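Lista de distribuição da Cooperativa Nulell – Acondicionamento e expedição
Assunto: Re: Passagem dos ovos da caixa transparente para o tabuleiro alveolado
Imprimir esta mensagem | Enviar por e-mail

Exmos. Senhores,

Em resposta à mensagem do entreposto de Tritirstead, que se transcreve parcialmente:

> Solicitamos esclarecimento quanto ao ponto 7 das normas de acondicionamento.
> No mês de dezembro recebemos 412 ovos castanhos em caixas de plástico sem
> divisórias e não ficou claro se devem ser transferidos para os tabuleiros
> amarelos antes ou depois da inspeção da casca. Pedimos também indicação sobre
> a posição do ovo no alvéolo e sobre a distância a que o tabuleiro deve ficar
> da caixa.

Informa-se que a inspeção da casca se faz ainda na caixa, antes de qualquer transferência. A caixa de paredes baixas permite observar os ovos deitados e retirar os que apresentem fissura. Só depois se procede à colocação no tabuleiro, que deve estar pousado na mesma superfície, ao lado da caixa, de modo que o percurso de cada ovo seja o mais curto possível.

Juntam-se três imagens da bancada, com ovos castanhos na caixa transparente e o tabuleiro amarelo à direita desta.

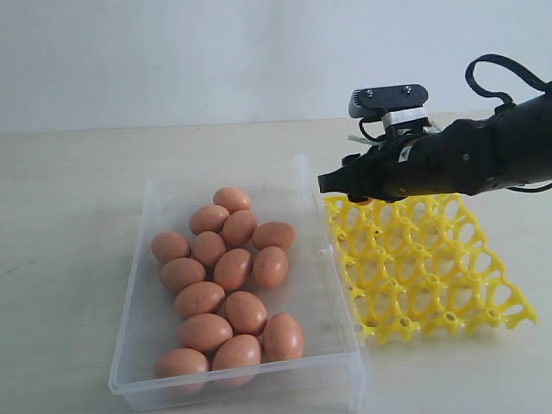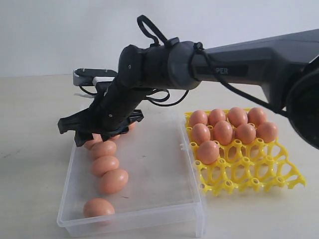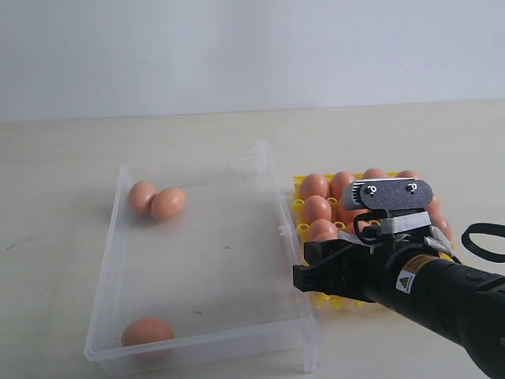 Quanto à posição, cada ovo é colocado ao alto no alvéolo, com a extremidade mais larga para cima. Não se admitem ovos deitados sobre os rebordos nem dois ovos no mesmo alvéolo. O tabuleiro preenche-se por filas completas; as filas incompletas ficam sempre do mesmo lado e são assinaladas na guia de remessa.

A caixa não deve receber uma segunda camada de ovos. Verificou-se no posto de Nutsugah que esta prática aumentava as quebras, pelo que a recomendação anterior, que a tolerava em períodos de maior entrada, fica sem efeito. Depois de esvaziada, a caixa é lavada e seca antes de nova utilização.

Relativamente ao registo, os entrepostos que movimentem mais de 3.000 ovos por mês devem preencher a folha Merkik por lote. Os restantes podem manter a folha mensal. Tritirstead, com 1.243 ovos no último mês apurado, enquadra-se neste segundo caso e não necessita de alterar o procedimento. Os ovos rejeitados na inspeção são lançados em coluna própria e não entram no total expedido.

Os pedidos de tabuleiros adicionais devem ser dirigidos ao armazém central, com indicação do formato em uso. As observações ao presente esclarecimento podem ser enviadas em resposta a esta lista.

Com os melhores cumprimentos,

Serviço de Acondicionamento
Cooperativa Nulell

Imprimir esta mensagem | Enviar por e-mail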